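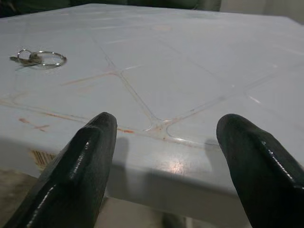

Girareck Bill Advice Pilot: Progress Report to the Zellholm Fund

June
By Renata Figueroa, project lead

Where we are

The pilot is running. People in Tikham bring us their utility bills, an adviser reads the bills with them, and in a fair share of cases something on the bill is wrong or a cheaper rate is available. That much was in the proposal and that much is happening. Most of this report is about whether it amounts to what we said it would, and on that point I am less sure than I was when we wrote the proposal.

Martti Räsänen asked in his last letter for "a short account of impact to date." I can give you an account of activity. Impact is a bigger word, and I would prefer to hold it back until we have second bills to compare against first ones for more than a handful of households.

The 36 households

We have opened files on 36 households. A file means that someone sat with an adviser, showed at least one bill, and agreed to be contacted again. It does not mean the household saved money. I mention this because our own flyer for the spring sessions said we had "helped" them all, and I have asked for that word to be taken out of the next printing.

The files vary a lot. Some run to many pages, with meter readings, letters from the supplier and copies of old payment plans. Others hold one gas bill and a phone number. When the two kinds are added together they make one total, and the total tells you very little. In the next report we will split them into full reviews and single-bill checks, and I expect the first group to look small.

People mostly came with electricity bills. We had planned for heating to be the main worry and trained for it over the winter, and then the sessions started late, when the weather had already turned. So the pilot has not been tested in the months when it is supposed to matter. Any claim made now about winter hardship would be a guess.

The savings figure

The total of identified savings stands at $997. I would ask the fund not to quote it without the word "identified" in front of it.

An identified saving is what the adviser works out on the worksheet: the current charge, less the charge on the better rate, carried forward over the year. It assumes the household makes the switch, the supplier processes it correctly, usage stays the same and the rate holds. Each of those is shaky. We know of cases where the customer was told on the phone that the rate we had found was closed to new applicants, and the worksheet was never changed afterward. Those amounts are still in the total. I have left them in for this report so that the number matches the one in our monthly returns, and I will take them out once the phone log has been checked against the worksheets.

There is also a problem with the spread. Two large corrections, both of them estimated readings that should have been replaced with real ones long ago, account for much of the sum. They were good results for the people concerned and I don't want to talk them down. But both would probably have been put right at the next proper meter reading without us. Take them away and the remainder is thin for the staff time that went into it.

I have heard it said, including at our own meetings, that the true value is in confidence and peace of mind. That may be so. We have no measure of either one. The feedback cards ask people whether they feel more confident, on the way out, with the adviser standing there holding the pen. Nearly everyone says yes. I would say yes too.

Staff and training

We budgeted for five trained advisers and have five on the rota, although the rota flatters us. The training course has two parts, and the second part, on disputes and complaints, has been put off twice while we waited for the course provider to update the materials. Until it is done, advisers can read a bill and compare rates, but they pass anything contested to me. That has made me the bottleneck, and it is the main reason several contested files are still open.

The bill-reading half of the course was decent. The material on how to talk to people about money was less so. Much of it was slides about active listening. Advisers told me they learned more from sitting in on each other's sessions, so we have kept doing that, at the cost of having two people tied up with one household. Whether this is a good use of grant hours depends on whether the advisers stay. It is too early to say.

The Sandoval sessions

In April we moved the afternoon sessions from the library to the community rooms on Sandoval Street. The library was closer to the bus but had no private corner, and more than one visitor turned around at the door after seeing a neighbor at the next desk. Sandoval is further out and easier to talk in. Turnout dropped after the move and then came partway back. I can't tell you how much of that was the location and how much was the warmer weather, and I would be wary of anyone who could.

The rooms are plain and the rent is fair. We asked for no furniture money in the grant and are not asking now. 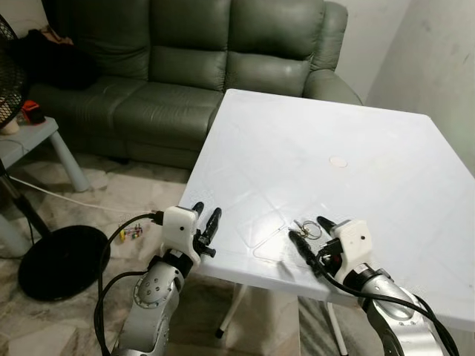 Green sofa and white plastic table.

The one real complaint about the new place is noise from the hallway after three in the afternoon, when the children's classes change over. We have moved the longer reviews to the start of the session. Signs at the street door would also help. People still ring my cell phone from the sidewalk.

The online form

The proposal promised an online form so that people could send bills ahead of time. It exists. It works on the phones we tested it on. Take-up has been poor, and of the bills that did come in that way, too many were photos of page one only, when the usage and the rate are nearly always on the back or on page two.

The developer has offered to add a chat function and a "savings calculator" to make the form more inviting. I turned both down. A calculator that gives a number before anyone has looked at the second page of the bill will give the wrong number, and we would be the ones explaining it later. What the form needs is one line of large type telling people to send every page. That has now been added at no charge.

I would also question whether the form should have been in the proposal at all. It was put in because the call for applications mentioned digital access several times. The people we see are able to use a phone. They want somebody to look at the bill while they sit there and ask about it.

Working with suppliers

Slow. One supplier has given us a named contact, and cases there move in days. The others route us through the general customer line, where the adviser and the customer have to be on the call together and the customer has to repeat the security answers after every transfer. We had written in the proposal that "partnership agreements with suppliers" would be in place by now. None has been signed. Two were described to me as close to signing in February, in much the same words as I am hearing today, and I have stopped planning around them.

Spending

Spending is under budget, which I would not like to see read as efficiency. The underspend comes from the delayed second part of the training and from the printing we canceled. Room rent is on budget. Travel is slightly over because of the move to Sandoval Street. The full ledger went to Martti Räsänen separately.

What we would like to change

We ask the fund's agreement to the following before the autumn sessions begin.

Replace "households helped" in the reporting template with two lines, one for full reviews and one for single-bill checks.

Count a saving only when a later bill shows it. This will make our total fall, possibly by a lot, and the next report will look worse than this one. I would sooner explain that to the trustees once than go on defending the present figure.

Move the unspent printing money to follow-up calls. At the moment follow-up happens when an adviser has a quiet half hour, so it is patchy, and the households we fail to reach are likely to be the ones for whom things didn't work out.

Drop the target for supplier agreements.

We do not ask for an extension or for more money at this stage. If the pilot can't show savings on real bills after a winter of proper sessions, I think the fund should be slow to renew it, and I have told the advisers the same.

A note on the case stories

The communications office asked for three case stories with quotations. I have not included any. The households who agreed to be quoted are the ones who were pleased, and we have not asked the rest. When we have spoken to some of the people who came once and never returned, I will send stories from both groups together.

The phone log check should be finished before the next monthly return. Corrected worksheets will go in with it.

Contact: Renata Figueroa, Girareck Bill Advice Pilot, Sandoval Street, Tikham
© Girareck. All rights reserved. Back to top

This site uses cookies to remember your settings and count visits. By continuing to browse you accept our use of cookies. Accept | Manage settings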